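Ticket 1324 – two-arm jar demo, right arm pausing during visitor session
Opened by: Mirsad Georgiou
Queue: Demo support
Priority: it was high on the morning, it's normal now
Status: open, waiting on part two

Hi all, me again. I'm putting everything in one ticket this time as I got told off for spreading the last one over three. We had the open day for the Hostitz people and the jar demo stopped on us more than once, always the right arm, always with folk watching. Same table and rack as ever, coloured jars spread round it, one arm each side.

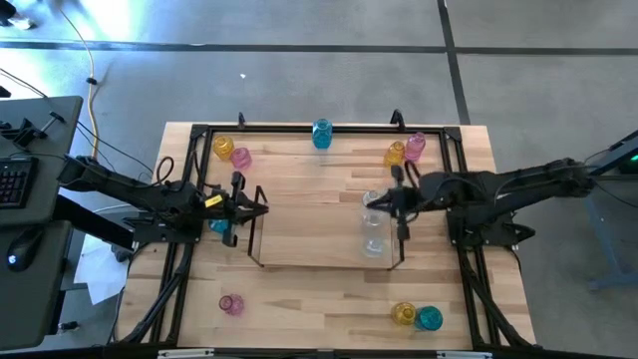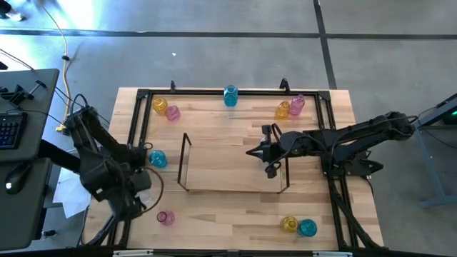
What visitors saw: the arm comes in over the table, slows down, and then just hangs there. No bang, no red light, nothing dramatic. The left arm carries on being polite and waits for it. Koo (our control software, for anyone new on this queue) puts up "move held, waiting for partner" and sits there until you press resume. Press resume and off it goes, lovely as you like, till the next time.

I'd run it the evening before with no trouble at all, 40 cycles back to back, and went home very pleased with myself. So much for that.

Log from the day, tidied up a bit from my scribbles:

09:20 – Powered up, both arms homed first go. Did a slow run with no visitors in. Fine.

09:45 – First group in. Held on the second cycle. I pressed resume and talked about the weather.

09:50 – Held again. Told the group it was a good chance to ask questions, and they did ask some cracking ones! A lad wanted to know if it could do the washing up. I said give us a year.

10:10 – Group gone. Restarted Koo on its own, left the arms powered. Ran it with the room quiet and it didn't stop once.

10:30 – Second group in. Held on the first cycle. At this point I started to take it personally.

10:40 – Dropped the speed to 60 per cent. It held less often but it still held, and the demo goes on for ever at that speed, people start looking at the door.

11:15 – Coffee break, so I had a proper go. Checked the gripper connectors on the right arm by hand, pushed them home, no movement in any of them. Swapped the two network leads over at the switch end to see if the fault would follow the lead. It didn't, the right arm was still the one holding.

11:40 – Looked at the message counter in Koo. 127 late messages for the right arm since power-up, hardly any for the left. First real clue of the day and I wish I'd looked at it before the coffee.

11:55 – Had a think about what changes when visitors come in. Their phones, obviously, but also the big Peda display in the corner, which we only switch on for guests. It pulls live pictures off the same switch as the arms. Turned the display off, ran the demo for the third group with no telly. Not one hold.

12:30 – Turned the display back on over lunch to be sure. Held on the third cycle. Turned it off again and left it off.

So my money is on the display hogging the network, though I can't say why the left arm doesn't care. Zedier supplied the switch and I've got a feeling the ports aren't all set up alike. Swapping the leads at that end should have shown it up if it was only the port, so maybe it's something in how Koo picks which arm to listen to first. I'm guessing there, somebody who knows the insides please shout.

What I'd like, in whatever order suits you:

Can someone from networks put the display on a separate switch? Even a cheap one would do me.

Can Koo log the time of each late message as well as the total? The total on its own is a bit useless when you're trying to match it up with somebody walking in.

Can the "move held" message go on the operator screen only? At the moment it comes up on the visitors' display too, in enormous letters – not ideal.

Workaround till then: leave the Peda display off and run the arms at normal speed. There's a poster of the slides on the wall by the door, so guests don't miss much. If it does hold, press resume once and wait. Don't press it twice, the second press counts as a stop and you have to home both arms again (ask me how I know).

One thing unrelated while I've got you. The laminated card with the start-up steps still has the old login on it. I've crossed it out in biro and written the new one on the back, but could we have a fresh card printed?

Next visit is in May, so there's time to do this properly. I'm in most mornings if anyone wants to come and watch it misbehave, just give me a few minutes to switch the display on first.

Mirsad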